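Wednesday, night shift, and Macario Zavala had bet a sandwich against the machine.

Not money. Jaqueline Becerra wouldn't let them bet money on the floor at Flallthorpe, not after the thing with the forklift. So a sandwich. Ham, the good rolls from Dobos.

"It'll never get the bag," he said. "Box, sure. Any idiot can do a box."

"You did boxes for six years," said Abundio.

"And I'm telling you."

Parts came in from Kelusum the way they always came in. Cardboard, plastic, more plastic inside the plastic, and somewhere at the bottom of it a piece of metal no bigger than your thumb. Open, unwrap, put in the tray. Next. Macario's mother could do it. Macario's mother *had* done it, one summer, and talked on the phone the whole time.

Jaqueline had the clipboard. Oldřich Machala had the laptop and a cold cup of tea, and hadn't said a word since supper. He just watched his numbers go by. Seventy-six percent, he'd told them at the start. Seventy-six on boxes. He wouldn't give a figure for bags.

"Go," said Jaqueline.

It went. Slow. God it was slow — Abundio looked at the clock, looked back, and the arms were still thinking about it. Down a little. Stop. Down a little more. Like somebody reaching for soap in a bath with thier eyes shut.

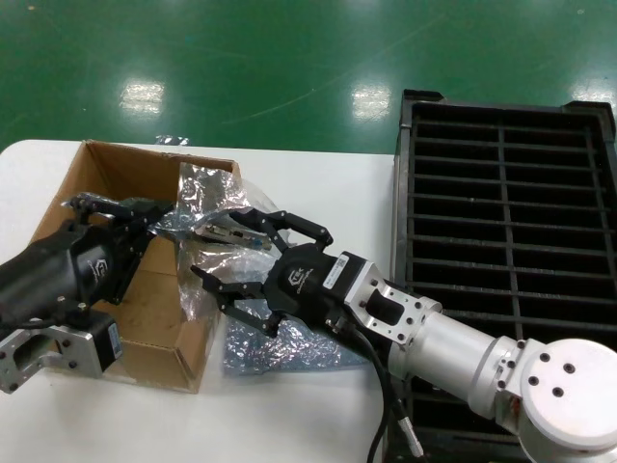 Clear plastic, and plenty of it.

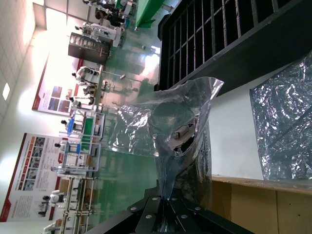
Can a machine do this job yet? Parts of it, slowly, with a person standing close by for the times it grabs plastic and thinks it has the part.

That was how Oldřich put it, anyway, when Rosario Sala came down from the office and asked him straight out. She wrote it on her hand. She had a call with Bania in the morning and they wanted a date.

"Give me a month," she said. "Any month."

"December," said Oldřich.

"This December?"

He drank some of the tea.

Macario had come around the table by then, arms folded, leaning in farther than he was supposed to. He wasn't laughing any more. He was doing the thing he did with new hires, Abundio saw, moving his own fingers a little at his side. Pinch. Turn. Shake it down first, shake it, let the weight find the corner.

"It doesn't shake," he said.

"What?"

"You shake it. Before you go in. Otherwise you're just feeling around in there." He held up an imaginary bag and gave it two short snaps. "So you know where the part is. Nobody showed it that?"

Oldřich looked at him properly for the first time all night. Pushed the laptop over an inch.

"Show me again," he said.

So Macario showed him again. Then a real bag, off the pile, and then three more. Jaqueline stopped writing. Rosario forgot she was going home. He did it fast and Oldřich said slower, and he did it slower and got it wrong, dropped the part, swore, becuase you can't do it slow, that's the whole trouble, your hands know it and you don't.

"Again," said Oldřich.

More than an hour of that. The arms waited where they'd been left.

Around break Abundio went and got the sandwich out of the fridge. It had Macario's name on the paper. He stood there holding it — who'd won? The bag was still a bag. The machine hadn't got it. But there was Macario, sleeves up, teaching.

He cut it in half with the box knife and wiped the knife on his pants.

"Eat," he said, and put one half down by the laptop. Macario took it without looking, and with the other hand reached for the next bag.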